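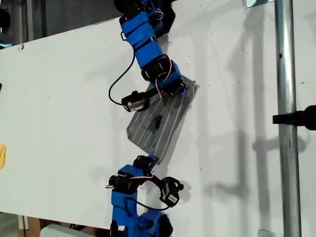
*Last changed: Jul 16, 2023*

Every few months somebody sends me a link saying the robots are about to start doing the dishes. I've been hearing it since I had hair. So when the makers' space at Firndale had its open house in April I went along to see how close we are, and the answer is that my dishes are safe.

The one I spent the most time looking at is a string of servos with blue sleeves on them, strapped up in black, with the wiring looped down the sides. It holds a thin grey see-through plate pinched between its two halves. That's the job, holding a plate. I don't mean a dinner plate, either, I mean a flat bit of sheet with lines across it and one corner a little bent.

I stood there longer than I meant to, thinking about what I do with flat things in a normal day. I slide a baking tray out from under two others. I pull one sheet of paper off a stack and know from the feel that I've got two. I carry a cutting board covered in onion across the kitchen and tip it into the pot with my other hand busy on the stove. None of it takes any thought, and I'm not a coordinated person.

Now look at how much gear it takes to hold one sheet. Every joint needs a motor, every motor needs a cable, and every cable is a thing that can snag. I've got a vacuum at home, a Bimeck, that was sold to me as a robot. It cost me $347 on sale and it has met the same chair leg every morning for 13 months. I still do the stairs by hand. I still do the corners too, come to think of it, and I empty the thing, and I cut my own hair off the roller with nail scissors.

To be fair (I do try), there are places where the machines have earned their keep. I worked three summers at the Hosberg plant, back when they were packing jar lids, and the line there could stack and wrap faster than any of us. But the lids were all the same size. They came down the same chute, the same way up, under the same lights. When a bent one came through, the whole works stopped and somebody with a pair of hands went and fished it out. I was that pair of hands for most of one August and I never felt my job was in danger.

A kitchen is nothing but bent lids. My neighbours moved their toaster last week and I still reach for the wrong spot when I'm over there, but I find it in a second. I'd like to see a machine do that in a house it's never been in, with a dog underfoot and the cupboard door hanging off one hinge.

There was a brochure on the way out from an outfit called Lo Presti, who say they'll have a laundry folder in homes "soon". No price and no date. The drawing on the front had it folding a square white towel, and of course it did. Show me a fitted sheet — a queen size, still a bit damp in the elastic — and I'll put down a deposit.

I don't want to sound like I'm sneering at the people building this stuff. It's fiddly work and I couldn't do it. I only wish the headlines would stick to what's on the bench. "Arm holds plate" is a perfectly respectable bit of news. It's a long way from there to clearing the table, and I'd guess the last bit of that road is the worst of it.

Anyway, the open house had decent butter tarts and free parking behind the building. If you go next year, bring a sweater, it's cold in there.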